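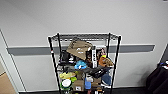
The Valludon wire unit in use, top shelf left clear.

Valludon four-post wire shelving unit: long-term review
Dec 20, 2020

The Valludon is a freestanding wire shelving unit sold flat in one carton. I bought it to replace a closed cupboard that had been used for hats, bags, soft toys and boxed odds and ends. It has been loaded since the day it was put together, and I have moved it across the room twice.

Assembly

No tools are needed. Each post takes a pair of plastic half-sleeves at the height where a shelf will sit, and the tapered corner collar of the shelf drops over them. The load then pulls the collar tight. The method is common to most units of this type and the Valludon version works as it should, provided all the sleeves for one shelf are set to the same groove. The grooves are shallow and hard to read on a black post in poor light. I had one corner a groove too high at the first attempt and the shelf rocked. Correcting it meant knocking the shelf up from underneath with a rubber mallet, working round the corners in turn.

The instruction sheet is a single page of drawings. It does not say which way up the sleeves go. The wider end faces down.

Dimensions and load

The carton gives the width as 892 mm. I measured 892 mm across the shelf, excluding the collars, so allow a little extra if it is going into an alcove. No load figure is given for a single shelf, only for the whole unit, and I would have preferred both. Mine carries light goods and shows no sag that I can measure with a straight edge.

Finish

The posts are black and the top shelf is chrome. I expected the mixture to look like an error in the order, but it is how this version is listed. The coating on the posts has one chip, near the foot, from dragging the unit over a door threshold. The chrome has stayed clean apart from dust, and dust on thin rods takes longer to remove than dust on a board. A damp cloth wrapped round a ruler does it.

Storage in practice

Open wire suits soft things. A bucket hat can sit on top of a pile and keep its shape, and plush toys fill gaps that a box would not. Tall narrow packages stand upright well enough if their neighbours are packed close – on their own they tend to lean, as the base sits on rods. Very small items are the weak point. Anything narrower than the gap between the rods will drop to the shelf below, and a liner is not included. I tried the Otadent clear liner, cut down with scissors. It lies flat after two days under weight.

My unit stands against a wall with a grey bumper rail.

Comparison

The nearest alternative was the Seventon, which has fixed shelf heights and bolts together. It is stiffer side to side. It also takes far longer to alter, and I have changed the Valludon's middle shelf 3 times.

Price

I paid 109 pounds including delivery. Spare sleeves are sold separately in bags, and it is worth ordering one with the unit.

Verdict

Recommended for light, bulky goods. For jars, tools or loose small parts, buy solid shelves.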